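12 April 2022

Visitors' day notes. Writing this up the same evening while I still remember who asked what.

Got in early to clear the bench and get both screens going. Kiều Đào had left the Ovska build running overnight and it was fine apart from one warning about a missing mesh, which we have had before and can ignore. Build number 2272. I did not update anything after that. Last November we pulled a change in an hour before the guests came and spent the first talk restarting, so the rule is now that the build is frozen the evening before.

Sign-in sheet has 33 names. Mostly the Fukomside apprentices and their two tutors, then a few people from Liao who came for the afternoon only. We split them into groups and ran the demo 5 times, with a break after the third.

Order of the demo, as it ended up:

Short talk at the whiteboard on what the simulator is for. I cut this down after the first group because they were looking past me at the screens.

Overview camera, arm moving through the home positions. Kiều drove, I talked.

Switch to the wrist camera. Several people lost track of which way was up when the view changed. For the later groups Kiều paused the arm before switching and that helped a lot.

Open and close the fingers by keyboard, then let a visitor try it. Everybody wanted a go. Need a second keyboard.

Questions.

Things that went wrong. In the second session the Jusus plug-in dropped its connection and the arm stopped answering. Restarted the plug-in only, not the simulator, and it came back. The log stops at line 248 with a timeout and says nothing useful. I have saved a copy in the shared folder. In the fourth session somebody held the rotate key down and drove the wrist to its joint limit. No harm done, but the reset key put the arm back at home and not at the start of the demo, so we lost a couple of minutes. Hằng Nông thinks the reset target is read from the old settings file. To check.

Questions I want to keep:

One of the tutors asked why the walls have no texture. Told him we keep this scene plain so it loads quickly on the teaching machines. He asked if a camera-based method would behave the same in a room that bare, and I said no, it would need a different scene. Fair point, and we should have one ready next time.

An apprentice asked how the simulated fingers know they are touching something. Hằng took that one and drew the contact model on the board. Her drawing is better than our slide — I took a copy of it and will swap the slide out.

Someone from Liao asked about grip force. We do not have measured values for these pads yet, so I did not give a figure. Promised to write when we do.

Also asked, more than once: can they take it home. Kiều is looking at whether the student licence covers that.

To do before the next one: second keyboard; fix reset target; textured scene; label the keys (tape is fine); move the right-hand screen back from the window, as the glare after lunch made the dark parts of the view hard to read from the back row.

Hằng has the sign-in sheet. I have the spare door key and need to hand it back.

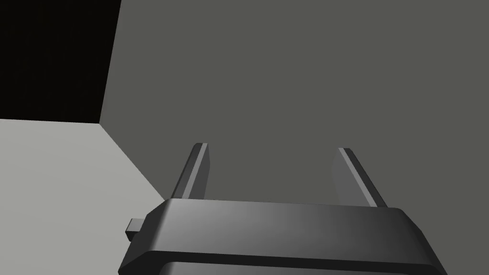

Simulator view from behind the gripper, fingers open, plain scene.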